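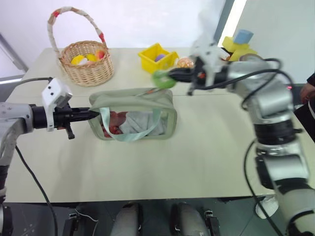
30 Oct 2021

My nephew got his email from the Hollis Fund last week, the one that starts with "after careful consideration," and I have been stewing over it ever since, so you are all going to have to stew with me for a bit. He's fine, by the way. He went out and bought himself a burrito and started on the next application. I am the one who can't let it go!

For those of you who are new, I spent a good chunk of my working life in the graduate office at Plondham, which is a small place with a good chemistry department and terrible parking. My desk was where the fellowship files came in, and for a long time that meant real paper files, with the transcripts stapled in the wrong order and the letters in sealed envelopes with the professor's signature scrawled across the flap. I read a lot of them. I wasn't supposed to have opinions, but you can't read personal statements all fall and not have opinions.

The Hollis, when I first knew it, asked for a transcript, two letters and a research plan of no more than two pages. Now it wants all of that plus a leadership statement, a community impact statement, a "journey narrative" (their words), and a short video. My nephew studies river sediment. He is a shy young man who can talk very happily about mud for an entire dinner, and he had to stand in front of his bookcase and tell a camera about a time he inspired others. He did 13 takes. His roommate held the phone.

I want to be fair about this, because I know how these things come about. When I started, the awards went over and over to students whose advisors knew somebody. I watched it happen. A kid would come in from a little college we'd never heard of, with a plan that made the faculty readers sit up straight, and then the letter would be four polite lines from a teacher with too many classes and no idea what a fellowship letter was meant to sound like, and that was the end of that. So somebody decided, sensibly, that the applicants ought to get more room to speak for themselves. I was all for it. I believe I even baked something for the meeting.

What I didn't see coming was that the extra room would get filled up with coaching. The students who had help before have help now, and they have it on four essays and a video. I had a young woman in my office one year, crying a little, because she had worked nights at a bakery all through college and couldn't figure out whether that was leadership or community impact. I told her it was a job and she should be proud of it, and to put it wherever it fit. She put it in the research plan, bless her, in a paragraph on how she'd learned to keep careful records of oven temperatures, and it was the best paragraph in the whole packet. She didn't get the Hollis. She did get a Vimari travel grant the next spring, which in those days was a one-page form, and she used it to go spend the summer in a lab that later hired her.

I've been thinking about the Vimari a lot this week, as it happens. It was never much money. It paid for a plane ticket and a place to sleep, more or less, and there was no dinner and no plaque. But the form asked what you wanted to find out, where you needed to go to find it out, and who would be there when you arrived. You could read one in the time it takes to drink half a cup of coffee, and by the bottom of the page you had a pretty good idea whether the person had thought about it. I'm sure it missed people too. Every form misses people.

I called Martim Seixas about all this on Sunday's equivalent of a long walk, meaning I walked in circles around my kitchen with the phone on speaker while the soup was on. Some of you will remember Martim from the post about the flooded archive. He and I shared a wall for years and he still reads for a couple of the smaller awards. He thinks I'm being sentimental. His view is that a two-page plan was always a test of who had been taught to write a two-page plan, and that at least the longer packet gives a reader more places to catch something good. He told me he had 100 packets on his dining table last year, and that the ones he fought for were nearly all saved by something in the odd little essays. A student had written about translating for her grandfather at the hospital, and it made him go back and read her research plan again, slower.

I said, "Well, how many did you get to read slower?"

He was quiet for a minute and then he asked what kind of soup it was. (Leek and potato.)

So we didn't settle it. I do think he has a point, and I've gone back and forth on it since. But I keep coming back to the hours. My nephew figured he'd spent almost 18 of them on the Hollis, and that's on top of his teaching and his field days, for an award that goes to a handful of people in the whole region. The ones who don't get it don't hear a word about why, either. I used to write those letters and I know perfectly well that it can't be personal for everybody, but a student who films himself 13 times deserves a sentence, I think. Even "your plan was strong and the budget was thin" would be something to carry into the next one.

If I could have my way, and at my age I've stopped expecting to, I would run it in two rounds. Ask for the plan first, short, with the names taken off. Then go to the ones who make it past that and ask for the rest of their story, and pay attention to it, and call them on the telephone if you need to. Plondham tried something like that for its own dissertation award the year before I left, and the faculty grumbled about it right up until they saw how much thinner the stack was. I don't know whether they've kept it up. If anybody still over there is reading, please drop me a line, I'd love to hear.

Anyway, the next one on my nephew's list is the Mudberg, which he finds very funny given the river sediment, and which is due in November. He's asked me to read his draft. I've promised to keep my pencil off the science and only mark the places where I got lost, and I've already gotten lost twice on the first page, once over a word I had to look up and once over a sentence that had three "howevers" in it. He gets that from my side of the family.

To those of you who wrote in about the plum cake, yes, you can use frozen, just don't thaw them first or the whole middle goes to soup. I'll put the full recipe up again when I find the card. And if any of you have a student at home who's in the thick of application season, make them something hot to eat and don't ask how it's going until they've finished it.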